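18/01/2018

Transcription bench, Lernard diaries, volume 3

Picked up at leaf 41 recto. The first two volumes are done and proofed once. Volume 3 is the farm year kept by the same hand, smaller writing, iron gall ink gone brown, a good deal of show-through from the versos. The page count for the whole run stands at 496 written pages, with the loose sheets from the back pocket of volume 2 counted in.

Conventions, restated so that they stay the same across volumes:

Line breaks kept in the working file, dropped in the reading text. Capitals as written. Superscript letters lowered without comment (Mr, Mrs, 4th). Ampersand kept. The diarist's dash doing duty for a period is typed as a period only where a new sentence plainly follows; otherwise leave two spaces. Doubtful readings in square brackets with a question mark. Illegible words as [illeg.], one per word where the words can be told apart.

Leaves 41 to 46

Subject matter is sewing, baking, callers and weather, with church on Sundays. Killed the pig on leaf 42, salted on 43. The entry on 43 verso has "tryed out the lard", which I had first as "dyed out". Compared the t with "turnips" two lines down and it is the same stroke. Corrected.

"Boateng" on leaf 44 is written over an erasure. Under the lamp at a low angle there is a tall letter below the B, possibly an L. Left the overwritten form in the text and put the rest in the notes column. Do not expand this to Lernard without better evidence.

Leaf 45 has the quilt. She gives the piece count as 1,715 and says it is wrong by a few, "having lost my tally when the stove smoked". Figure is clear in the ink, comma included. Earlier in volume 2 the same quilt (I think the same) is at 686 pieces. That gives a useful rate for the winter if the two entries do belong together. The pattern is not named in either place. Noted as a query for the textile people.

Leaf 46 recto, lower third, water stain. Got four words out of it by inverting the scan and dropping the red channel. "Snow to the [sill?]". The rest stays illegible for now.

Place names

Rovlow appears nine times so far, spelled three ways (Rovlow, Rovloe, Rovlo). Index under Rovlow, cross-reference the others. From context it is within an afternoon's drive by sleigh, because she goes after dinner and is home to milk. Rukov turns up once, leaf 44 verso, as a name on a flour barrel. Could be a mill or a dealer. Indexed under firms with a question mark.

Date problem

The entries on 45 verso skip a day. Weekday names run Tuesday, Wednesday, Friday, but the numerals run on without a gap. Either the weekday is wrong from Friday onward or the numerals are. The next fixed point is a Sunday with a named sermon text on leaf 48, so hold the question until then. I have not corrected either one in the file. Both readings are in the notes column.

Software and file handling

Working file is now over the point where the old editor slows down. Split volume 3 into sections at every 20 leaves. Names follow the leaf numbers and not the dates, given the problem above. Line numbering restarts on every page.

Zoom in the viewer set to 500 percent for the stained leaves, 200 for the rest. At 500 the image has to be dragged with the left button held down; the scroll wheel changes the zoom and loses the place. Turned wheel zoom off in preferences. Anyone using this login should know that it is off. 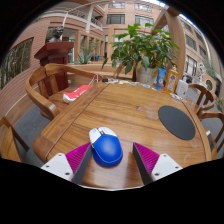 To do

1. Leaves 47 to 52, first pass.
2. Check sermon text on 48 against the date run.
3. Pull both quilt entries side by side and compare wording for "blocks" and "pieces". She may be using one for the other.
4. Rescan 46 recto with light from the left. Present scan is lit from above and the stain is flat.
5. Second proof of volume 1 to be done by someone other than me. I am reading what I expect to see by this stage.
6. Recipe on the back pastedown (ginger cakes, no quantities for the flour). Transcribe as an appendix, not in date order.
7. Index of firms and places due in March. Rukov and the Boateng erasure still open.

Stopped at the foot of 46 verso, last line "cold, & the hens not".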